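Grandad's service number, two records that don't agree

fennel_row
Tue 13 February
Hi all, I'm trying to trace my grandfather, Roman Kozłowski, who served as a wireless operator. His pay book gives one date for his posting and the squadron roll gives another, 2 months later. Which would you trust?
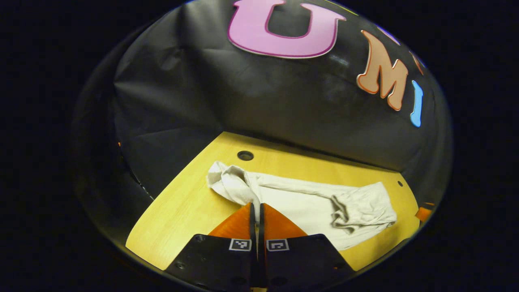
The pay book, every time, is what my aunt says, but she also swears he trained in Scotland and I can't find a scrap of proof. I've been through 164 pages of scans so far. I'm also trying to work out how to store his shirt — it's off-white like the crumpled garment on the yellow wood table up there, and I don't want to leave it bunched up like that for another decade!

Veder
I'd go with the roll. Pay books got filled in late, sometimes by whoever had a pen.
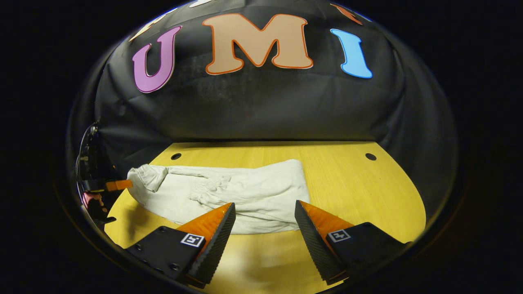
My own great-uncle's was wrong twice, and the roll matched his letters both times.

Ambrose
Have to disagree, Veder. Rolls were often typed up after the war from memory. Get the full service file, then argue. Acid-free tissue for the shirt, and roll it, don't fold.

fennel_row
Thanks both! Serpil Tuncer at our local history group has a form for the file, so I'll send it off in March and report back.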